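Last updated: Tue 26 September

I've been making steamed rice cakes since my mother-in-law's old tin steamer came to live with us, and when it finally rusted through in August I treated myself to the Wurnari two-tier steamer from Curness. I've used it most weekends since (and a fair few weeknights!), so I feel I know it well enough to tell you what I think.
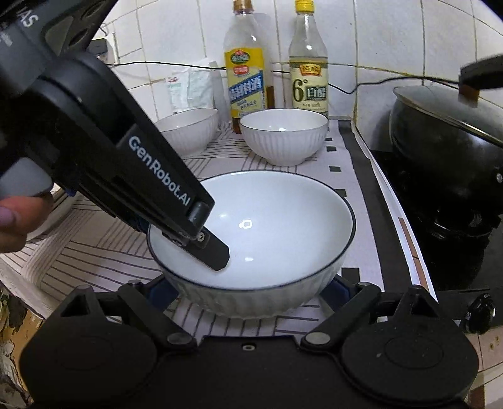
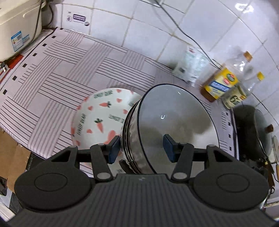
Bowls on the counter, a ribbed white one first and a speckled grey one after it.

The first thing I noticed was how quickly it gets going. My batter, made with 200 g of soaked rice and a good handful of coconut, was cooked through in 16 minutes, and the old tin used to need nearly double that. The lid is domed, so the drips run down the sides and the tops stay lovely and smooth. I've done fish in it too, and dumplings, and a sponge pudding that the children finished before I'd sat down.

Now for the grumbles. The handles get very hot, so keep a cloth by you, and the upper tier cooks more slowly than the lower, which means swapping them over halfway. I also wish the water window was bigger, as I let it run dry once. It cost me 76 pounds, dearer than the Prenari I nearly bought, but I'd have it again. Do soak the rice overnight, whichever steamer you use.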